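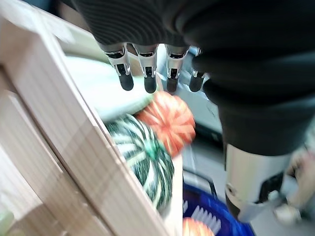

Last June we spent three days driving between small attractions, the kind with a hand-painted sign at the road and a parking lot made of gravel. I had wanted to do it for years. My sister-in-law, Ginette Robichaud, came along and did most of the driving.

Our first stop was the Fondby Wax House. It takes up two floors of an old bank, and the vault is the best part. They have put a courtroom in there, with a judge, a jury and a man in the dock who looks sorry for himself. Admission was 18 dollars, which felt steep until we noticed we had been inside for 2 hours. Go early. The stairs are narrow and school groups come after lunch.

The Burkis Mine Ride was next. You sit in a low cart and go 400 feet into the hill, with a recorded voice telling you about the men who worked there. It is cold, so bring a jacket. The lights go out near the end and a bell rings. Ginette did not care for that. I went again on my own while she had a coffee.

We slept in Ternitz, at a motel with a mini golf course behind it. Three of the holes were closed. The rest were fine, and the windmill still turned.

The one I keep telling people about is the Liao Mirror Maze. Oranuch Klinhom has run it for 18 years and she sells the tickets herself. She told us the panels get moved every winter, so people who come back can't rely on memory. It took me a long time to get out, and I walked into the glass twice. There is a bench in the middle — use it.

We skipped the ghost tour because it only runs after dark and we had a long drive home. I have the flyer on the fridge. If we go back this year I would like to start with that one and do Fondby last.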